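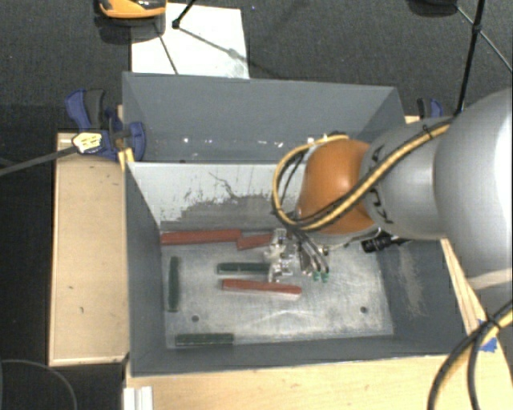
The robot arm over the sorting bin at Vollow, with red and green bars waiting on the bin floor.

Robot arm changes the shift for bar sorters at Vollow

Search news Enter keyword Go

The parts company Vollow has moved a portion of its bar sorting to a robot arm, and the people who did this work by hand are now learning other tasks in the same hall. The change began in March at the Nultach site, where 71 people are employed in sorting, packing and dispatch.

The arm works above a grey bin with high walls. Coloured bars lie in the bin in no special order, and the gripper has to take them one by one. For a person this is easy work, but it is tiring for the back and for the wrists. For the machine it is the opposite – it does not get tired, but a bar that lies close against a wall, or touches another bar, can be difficult for it.

"Before, I was bending over the bin for most of my shift," said Oliwia Walczak, who has sorted bars at Nultach for nine years. "Now I bend when the arm has a problem. In the first week it had many problems, so I was bending also very much."

According to the company, the arm sorted 503 bars on its first full day. An experienced sorter does more than this, and the company does not hide it. The goal for the end of the year is 1,000 bars in one day, and the present result is more than 700. The software comes from the firm Waramano, which has two technicians at the site in the mornings until the summer.

No jobs were cut, the management says, and the staff representatives confirm this. Four sorters have become what the company calls line attendants. They fill the bin, watch the arm, take out bars which it has left behind and write a short note each time when it stops. Three others have moved to packing. Their pay stays the same, but the evening supplement is smaller for those who moved, as packing finishes at 6 p.m. The representatives have asked for a payment to cover the difference during the first year. The talks about this are still open.

Walczak is one of the four attendants. She had two days of training, in a meeting room and then next to the bin, and she thinks that two days were not enough. The attendants learned how to stop and restart the arm, but they did not learn what the messages on the screen mean. They made their own list with the most common messages and put it on the wall near the station. Waramano has since checked the list and corrected two lines in it.

There is also the question of how the day feels. The sorters used to work in pairs, one on each side of a bin, and they talked. An attendant stands alone for long periods. After some complaints the company changed the plan in April, so that nobody stays at the arm for longer than two hours without a change. The attendants spend the rest of the shift at the hand sorting tables, which remain in use for the short bars and for urgent orders.

"I like the machine more than I expected," Walczak said. "But two hours is good. After two hours you look at it and you do not see it any more."

Some practical matters were also solved by the staff. The bars were first tipped into the bin all at once, and the arm lost time with the ones that lay across each other. The attendants now put in smaller amounts and more often. This means more walking, but the arm stops less. The production manager has asked that this way of filling is written into the work instructions for all shifts.

Vollow's second site, in Falcão, will receive a similar arm if the results at Nultach are good. Sorters from Falcão have already visited for one afternoon, and they had many questions about the pay and the working hours – fewer about the robot. The company says it will give three days of training there instead of two, and that an attendant from Nultach will take part as a trainer.

Walczak has been asked if she wants to do this. She has not yet decided, as the journey takes most of a day and she would have to stay for a week. The decision about the second arm is expected after the summer break.

Last updated: May, 4.15 p.m.

Contact the newsroom | Copyright, all rights reserved | Back to top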